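Home Manuals Field Kit Spares Contact
Search the manuals Enter keyword Go

Groltach Field Spectrometer: User Manual
Section 3. Preparing and measuring a rock sample
January 18, 2022
Uzma Talpur

3.1 Before you start

This section covers dry samples of carbonate and sulphate rock collected at analogue sites, such as the salt flats at Huanca. For loose soil or ice cores, use Section 5. The instrument must have been levelled and powered as set out in Section 2, and the logging software (Lolline) must be open on the field laptop.

Caution: The laser is harmful to the eyes at any range inside the shelter. Everyone present wears the supplied goggles while the key is in the ON position.

Caution: Do not touch the sample face with bare hands. Skin oils give a broad signal in the same region as the organic bands you may be looking for.

3.2 Warming up

1. Turn the key to STANDBY.
2. Wait until the detector light stops flashing.
3. In Lolline, open Instrument > Status and check that the detector temperature is steady.
4. Turn the key to ON.

Note: If the temperature keeps drifting, close the shelter flap and repeat step 3. Wind across the cooling vents is the usual cause.

3.3 Calibrating

1. Fit the silicon standard in the sample cup, polished side up.
2. Lower the hood until it clicks.
3. Select Calibrate. Click once on the tallest peak in the trace, then select Accept.
4. Repeat the reading 3 times without moving the cup.
5. If any two peak positions differ by more than 2 wavenumbers, clean the standard and start again from step 1.

The calibration is held until the key is turned back to STANDBY. It is not held through a change of battery.

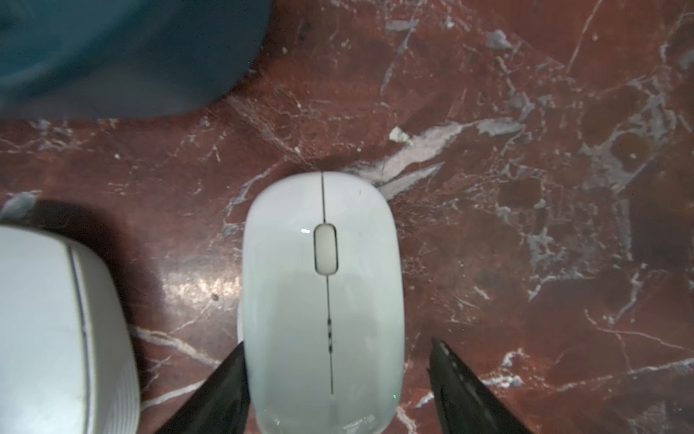

Buvo wrote in to say that the peak should be picked again after every change of site, even when the key has been left ON, and that two days of gypsum readings had to be thrown out for want of it. The advice is sound for any move by vehicle. For a move on foot within the same site, one check reading on the standard is enough.

3.4 Measuring

1. Break the sample to expose a fresh face. Use the clean hammer, not the one used for digging.
2. Place the sample in the cup with the fresh face as flat as possible.
3. Lower the hood. If it does not click, the sample is too tall and must be trimmed.
4. Set the power to Low.
5. Select Measure and leave the bench alone until the trace is complete.
6. Move the sample slightly and measure a second spot.
7. Enter the sample number and depth, then select Save.

Caution: Dark minerals and any pigment left by microbes can be burnt at High power. Use High only on pale samples that have already been measured at Low.

Note: File names are given by the software and run on from the last entry. If the previous team finished at 1755, your first file is 1756. Do not restart the count at a new site.

3.5 Reading the trace

A sharp peak near the carbonate position with a flat base is a good reading. A trace that slopes steeply upwards is mostly fluorescence. Clays often cause this, and so can living or recently dead material, so the slope alone is not evidence of either. Mark the file F and keep it.

3.6 Closing down

1. Turn the key to STANDBY and wait for the fan to stop.
2. Turn the key to OFF and remove it.
3. Wipe the cup with a dry cloth. Do not use solvent on the hood seal.
4. Copy the day's files to the second drive before closing Lolline.

Faults met during measurement are listed in Section 6.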